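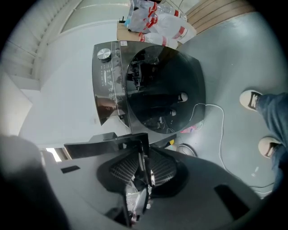

The washing machine and the hand-held gripper.

Build the Hand Before the Arm

Most people who want a robot at home begin with the arm. I understand this very well, as I did the same. The arm is the part that moves, and visitors want to see it move. But after two winters of building in a shared workshop and in my own laundry corner, I have come to the opinion that the arm should be bought or built last, and that the first thing to make is a gripper you carry in your own hand.

My first arm kit cost me 1,899 dollars. It was called Rimard and it arrived in very nice boxes. I spent my evenings on motor drivers and on a base that did not want to stay level. When at last it could reach the door of a washing machine, I learned that its fingers were wrong for the door. They were flat and smooth, and they slid off the edge each time. All that money and work had gone into carrying a bad pair of fingers to the right place.

With a hand-held gripper, I would have learned this on the first evening. You hold it, you walk to the machine, you try to open the door or turn the knob. Your own shoulder and elbow do the work of the arm, and they are better than any arm I can afford. If the fingers slip, you feel it in your wrist. Then you go back to the bench, change the pads and try again. Ribbed pads, set in a V, are my choice now, but I do not say they are best for every house.

Sudheer Mathew, who shares the workshop bench with me, disagrees, and his argument deserves a fair answer. He says that a person helps the gripper without knowing it. The person turns the wrist a little, leans in, corrects the angle, and later the motorized arm cannot do these things. So the hand-held tool gives you too much confidence. He is right about the danger. I have seen myself bend my body in a strange way to get hold of a detergent drawer, and no arm on a table could have followed me. Still, I think this is knowledge too. If I must twist so much to reach a thing, the arm will need to twist also, and now I can write this down before I choose how many joints to pay for.

There is another point where I am perhaps more strict than my friends. I believe the testing must be done in the real room, on the real floor, with the cables and the shopping still lying there. In our workshop we have a clean table with good lights, and everything works on this table. Chidubem Ibrahim made a gripper there, named Ileo, that picked up plastic cups all afternoon. At his home it met a round metal knob and could do nothing with it. He was quite angry with the knob. I would say the table was guilty, as it had never asked him a difficult question.

A washing machine is a very honest teacher in this matter. The door is heavy for a small motor, the glass is dark and shiny, so a camera sees the room in it as well as the machine. The knob is round and smooth. A machine like this stands low, and one has to come at it from above. I cannot think of a better place for a beginner to be humbled at low cost.

I must be fair about the price of my method also. It is slow and a little boring. I made 400 tries on one door, with a notebook next to me, and 37 of them failed for reasons I still cannot explain. Nothing moved by itself during this time, and my family asked more than once when the robot would come. To a person who builds for pleasure only, this can kill the pleasure, and I would not blame him for buying the arm first.

But if you want that the robot does one useful task at the end – only one, such as opening a door – then please carry the hand around the house for a month. My second arm is not ordered yet. I am still changing the fingers.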